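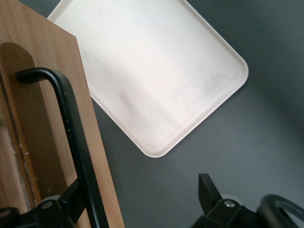

A cutting board tells you how a kitchen works long before the menu does. At Nalinura, a 23-seat lunch counter in Medska, the boards come out in February for their yearly sanding, and the cooks sort them by wear. The flat faces usually hold up well. Slots are another matter, and on a honey-tan board the pale scuffs run along one inner edge of the slot while the wood around it stays smooth.

The kitchen buys its boards from Değirmenci, a small workshop that has sold it more than 100 over the years. Each one gets sanded by hand, wiped down and oiled 3 times – once in the morning, once after lunch and once before closing. Slots take a folded strip of fine paper and a good deal of patience.

White trays get less care. They are scrubbed with baking soda and go back on the shelf with whatever smudges are left. New ones come from Zemport when the rims crack. The boards stay in use until they are too thin to sand again, and the oldest has been on the counter since the place opened.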